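From: Mamta Sandhu
To: makden-suturing list
Date: 26 December 2022
Subject: Re: thread in view and the phase labels

Emiliano Barajas wrote:
> I trained on the March split again with the fixed view only.
> Needle pickup is fine. Knot tying is where it falls apart. The
> model keeps calling loose thread "suture under tension" and then
> picks the wrong next action. Is it the labels or the view?
> Also, do we keep episodes with old stitches in them?

Some of both, I think. I went back through the knot tying part of the set, 1,785 clips out of 2,658, and looked at the ones your model got wrong. Most of them look a lot like this one from the fixed view: 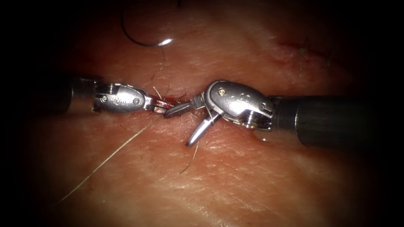

Fixed view. Needle resting on the tissue, jaws meeting over the incision.

The needle is lying up by itself and neither tool has it. There is one long thread running off to the lower left, a shorter one under the right jaws, and a small tangle at the wound. Our labels only have one class for all of that. I would split it into working strand, tail and loose fiber. Eglītis tried the split on a small batch and it took him 9 clips to settle on rules he could stick to, so please read his notes before you start.

On the view, I would add the wrist camera as a second input before changing the network. It gives you the loops.

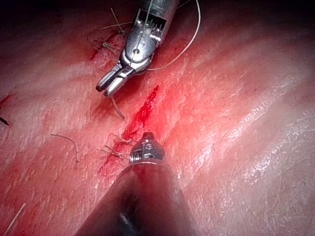
Wrist view. Thread looping past the upper grasper, tied stitches along the lower part of the cut.

The cost is that the lower tool takes up a lot of the bottom center and hides part of the incision. Masking it out made things worse for me on Plosari, so I left it in.

As for the old stitches — keep them. A policy that only works on a clean pad is no use to us. Just tag them at the episode level.

I can run 5 seeds with both views on Urkow once your labels are in. Send me the commit when you have it.

Mamta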